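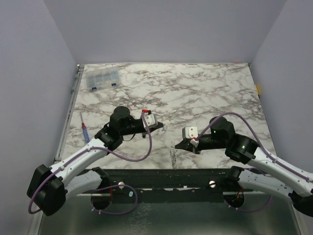 Half of what a learning system knows about small parts comes from someone's bad afternoon, according to one of the other visitors at Brenaseck, and if the bad afternoons get thrown out the machine never learns how to recover from one. We were still in the coat line when I heard that, and I thought about it for the rest of the visit.

The Brenaseck open day runs once a year, in May, and I had missed it twice. This time I booked early and got the small-parts tour, two hours with a group of 14, which was just small enough that everyone could see. If you have a choice, take that one. The big-machine tour has the better snacks (I asked), but you stand behind a line of tape the whole way.

The first stop was a booth called Leckie. All the booths have names, painted on the doors, and there are 13 of them along one corridor. Leckie has two arms, one on each side, and they meet over a marbled tabletop with pale walls around it. A little metal spring was standing upright between the grippers when my turn came to look in. I had expected something bigger and louder! The parts box and a screwdriver were right there on the table too, like any workbench at home.

What they collect is simple to explain and hard to do well. A person steers the two arms through a short job, such as picking up a spring and passing it from one gripper to the other, and everything is recorded: the camera view, the joint positions, how far each gripper is open. One run is one example. Then the part goes back somewhere slightly different and the person does it again. Our guide said the morning crew had saved 71 examples before we arrived, and she sounded pleased about it.

I asked whether they keep the fumbles. They do, with a tag, as long as the person goes on to finish the job. A drop followed by a clean pickup is worth having. A drop followed by a sigh and the stop button goes into a separate folder that gets looked at much less often. So the visitor in the coat line was mostly right.

Springs, we learned, are a pain. They roll when they lie down, they squash if you grip too hard, and shiny metal can look quite different to a camera when the light moves. I loved this part – the guide talked about springs the way my uncle talks about trout.

After that we walked down to Andale, where you can try steering for yourself. You get a pair of handles and a foam block, and you get humbled. My left hand was fine. My right hand kept arriving early and pushing the block away. I did manage one handover on my last try, and the guide saved it, so somewhere in their practice set there is one wobbly example from me.

The last stop was a talk on Lenov, the program they use for sorting and labeling the runs. It went a bit long and the room was warm, but the playback screen was great: you can put several people's attempts side by side and see that everyone comes at the same part from their own angle. The speaker said they want that spread and try not to coach it out of new starters.

Parking is behind the building, and the side entrance is closer than the front one. Bring a sweater for the corridor. The café closes at 3 p.m., which I found out at ten past.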